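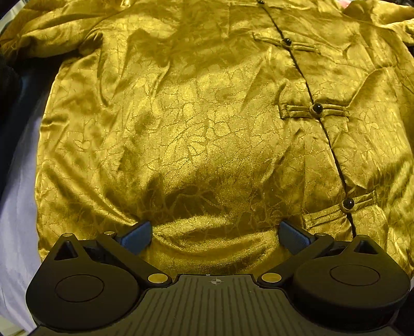
Figure 1. Gold satin jacquard jacket, traditional Chinese style, with frog closures along the front seam.

Cloth and Clothing
Gratcombe Evening Courses
Notes for the fourth meeting: satin, figured weaves, and why some cloth shines
Katia Morelli
4 Oct 2019

Welcome back, everyone, and thank you for the very good questions at the end of last time, some of which I answered badly and will try to answer better in these notes. As before, please don't feel you have to read the whole handout before class. If you only have time for one section, make it the one on floats, and we'll pick up the rest together around the table.

Where we had gotten to

In September we covered the plain weave and the twills. You'll remember that in a plain weave each crosswise yarn (the weft, or filling, if you grew up around a fabric store as I did) goes over one lengthwise yarn and under the next, and then the following row does the opposite. It's the tightest interlacing you can have, and it gives you muslin, most bed sheets, and taffeta, among a great many others. In a twill the crossing point moves over by one yarn each row, so your eye joins the crossings up into a diagonal line. Denim is the one we all know.

Satin is the third of the basic weaves, and I have to confess it is my favorite to teach, since it is the one where people most often have the wrong idea of what the word means. Satin is a weave. It can be made of silk, polyester, acetate, rayon or cotton, and the shop label that says "satin" has told you how the yarns cross and nothing whatever about what they are made of. When the fiber is cotton the fabric is often called sateen, and older books use sateen in a stricter way, for a cloth where the weft does the floating. You will meet both uses. I'd suggest writing down which one your book means on the inside cover, as I have done with mine.

Floats

A float is a stretch of yarn that passes over two or more others without being tied down. In a five-end satin, each warp yarn goes over four weft yarns and under one, and then over four again. In an eight-end satin it goes over seven and under one. The longer the float, the more bare yarn is lying on the surface.

Now, a twill can have long floats too, and yet a twill doesn't look like satin. The difference is in where the tie-down points fall. In a twill they sit next to each other on a diagonal. In a satin they are scattered, so that no two of them touch, and the neighboring floats tend to slide over and hide them.

How do you scatter them evenly? You choose a step, which the older books call a counter or a move number. For a five-end satin the step is two or three. Take a piece of graph paper five squares wide and five squares tall. Put your first mark in the bottom row, first column. Go up one row and across two, and mark that. Up one and across two again, and when you run off the right side, come back in on the left. By the top row you should have one mark in every row and one in every column, with none touching another, even at a corner.

The rule for the step is this. It can't be one, and it can't be one less than the number of ends, as either of those gives you a twill. It also can't share a divisor with the number of ends, or you'll land on the same column twice before you've used them all. So for eight ends you may use three or five. For six ends, try it and see! You'll find there is no step that works, and the six-end satins you come across in pattern books are drawn with an irregular order. Algirdas Sakalauskas, who sat where you're sitting a couple of years ago, filled most of a notebook trying to find a regular one, and I still have a page of it pinned up at home, as it is rather beautiful.

Why it shines

Light that strikes a smooth surface goes off mostly in one direction, and light that strikes a bumpy surface goes off every which way. In a plain weave the yarn is constantly bending up and down, so it presents a lot of little humps. In a satin, the floats lie long and side by side, more or less like combed hair, and a good deal of the light comes off together.

Three things besides the weave will change how much shine you get. One is the fiber, because a long continuous filament is smoother than a yarn spun out of short fibers. The second is twist, and here people are often surprised, for a tightly twisted yarn breaks up the light more than a loosely twisted one. The third is finishing, which includes passing the cloth between heavy rollers. Some finishes wash out after a while, and I'm afraid I learned that with a set of curtains.

Direction matters too. If you turn a piece of satin a quarter turn, it can look like a different color. Dressmakers cut all the pieces facing the same way for this reason, and if your pattern envelope gives a separate yardage for fabric "with nap," it is wise to use it for satin also. And where the cloth folds, the part that tips away from the light drops into shadow, often to a color you would never have named if someone had shown you the flat swatch. Look back to Figure 1, where the folds in the mustard gold have gone to olive brown. A painter would reach for a different tube.

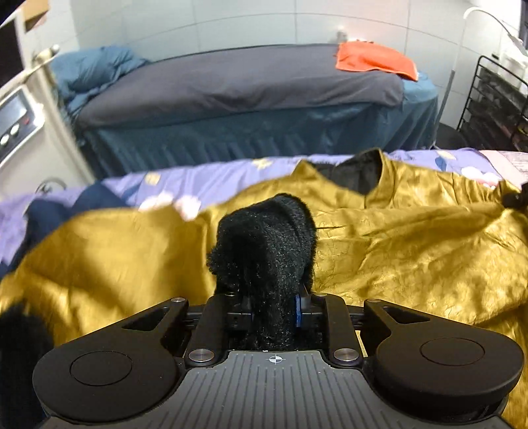 Figure 2. Matte black surfaces, with fine parallel ribs on a dark gray plate between them.

Ribs are worth a short detour while we're on the subject of light. A ribbed cloth, such as faille, grosgrain or poplin, is usually a relative of the plain weave in which one set of yarns is heavier, or is bunched, so that a ridge forms. Each ridge has a lit side and a shaded side. With the light coming across the ribs you see them sharply, and with the light coming along them they can nearly disappear. Try it at home with a grosgrain ribbon and a desk lamp. Lucienne Guillot brought in a hatband last year that looked quite smooth until we moved the lamp, and then half the class wanted to hold it.

Figured weaves

Everything so far could be woven on a loom with a modest number of shafts. A shaft is a frame that lifts a whole group of warp yarns at once, and as long as your pattern repeats over a few yarns, that is all you need. A leaf or a vine or a dragon is another matter – it may want hundreds of warp yarns doing their own separate thing. For that you need some way to lift warp yarns individually or in very small groups.

For many centuries this was done on a drawloom, with a second person (the drawboy, though it was by no means always a boy) pulling cords in order while the weaver threw the shuttle. The jacquard attachment, from the early nineteenth century, replaced the cord pulling with a chain of punched cards. Each card stood for one throw of the weft. A hole meant lift, and no hole meant stay down. Modern mills do the same job electronically, but the word jacquard has stuck, and we use it now for the cloth as well as for the machine.

The practice draft we'll be passing around, which is known in my files as the Skudau draft, was written for 488 hooks and takes 3,867 cards to get through one full repeat. Please do handle the printout. Please don't unfold it all the way unless you have a friend and a long hallway.

Damask and its cousins

The simplest way to make a figure is to change the weave and leave the color alone. A classic damask has a warp-faced satin ground with the pattern in weft-faced satin, or the reverse. Both can be one color. You see the pattern because the floats in the one run lengthwise and in the other crosswise, and so the light treats them differently. Your grandmother's best tablecloth is very likely this.

If the warp is one color and the weft another, the figure shows up in the second color too, and swaps over on the back. Add an extra weft just for the pattern and you're getting into the brocades, which we'll leave for next time. In ordinary shop language, "brocade" is used for nearly anything with a shiny woven figure, and I wouldn't correct anyone at a wedding.

A word on wear and care

Long floats are lovely and they are also fragile. They catch on rings, rough fingernails, watch clasps and cats. An eight-end satin will snag sooner than a five-end of the same yarn. When a float does catch, don't cut it. Ease it back with a blunt needle from the wrong side, a little at a time, working toward the nearest tie-down point.

Press satin from the back, with a cloth between it and the iron, and test a seam allowance first. Pins leave holes, so keep them inside the seam allowance, and use fine ones. If you're sewing frog closures onto satin, put a small piece of stay fabric behind each, as all the pulling in a button and loop comes at two little spots.

For next time

Draw the five-end satin with a step of two, and then with a step of three, and hold one of them up to a mirror.

Try the seven-end satins. Write down each step that works.

Find one piece of figured cloth at home and decide whether the pattern is made by weave, by color, or by both. A tie is fine. Bring it if it will travel.

Read the Böttcher chapter in the binder, pages 3 to 14. Ilse Böttcher writes for weavers, so skip over the threading tables if they make you sleepy, and read the part on selvages twice.

Indrek Rätsep has kindly offered to bring his magnifiers again. If you borrowed one last time and it is still in your coat pocket, he would be very glad to see it.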